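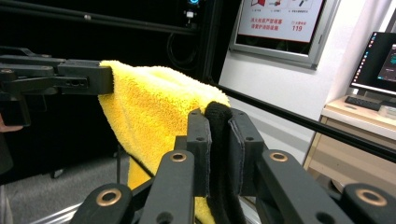

Progress report: Voltwood magnesium drink mix, second period
14/06/2022
By the product team, Ikell

This report covers work on the Voltwood powder since the last payment was released. The formula is now fixed, the first packing run has been made, and the home-use trial is under way. Two items are behind plan and are explained further down.

Formula
We ended up with magnesium citrate as the only source of magnesium. The earlier blend with oxide was cheaper but left grit in the bottom of the glass, and testers disliked it at every serving size we tried. Sweetness comes from stevia, at a lower level than in the winter samples. Two flavors go forward, lemon and unflavored. Raspberry has been dropped - the color faded in the jar during storage and we did not want to add a dye to fix it.

Packing
The Messina site completed the first run of 1106 jars. Of these, 689 were lemon and the rest unflavored. We held back 12 jars from the lemon batch with poorly seated inner seals. The torque setting on the capper was changed partway through the shift and the fault did not come up again before the end of the run. The held jars will be used for storage checks only and will not be sold.

Moisture pickup remains the main risk. The powder clumps if a jar is left open on a humid day, and the present scoop makes it worse by holding the lid up when it is put back badly. Hana, our packaging supplier, has quoted for a shorter scoop that lies flat. We would like to accept this quote. It fits within the existing packaging line of the budget.

Home-use trial
The trial has 17 households. Each received one jar, a measuring spoon and a short diary to fill in each evening. Diaries returned so far mostly mention taste and how long the powder takes to dissolve in cold water. Several people asked if it can be mixed with juice - we have added a line on this to the draft directions. The trial is a test of taste and ease of use. It was not designed to show any health effect and we will not use it to support one.

Behind plan
The label review is late. Our first draft described the product as calming, and the outside reviewer asked us to remove the word or support it. We removed it. The revised text went back to the reviewer in June and we are waiting for comments.

The stability report is also late, as the lab had to repeat one set of readings. Cost is not affected.

Next period
- Finish the home-use trial and write up the diaries
- Approve the label and order the first full print
- Change to the flat scoop, if agreed
- Receive the stability report and set the best-by date

We ask for approval of the scoop change before the label goes to print, as the directions refer to the scoop by size.

This site uses cookies to remember your settings. By continuing to browse you accept their use.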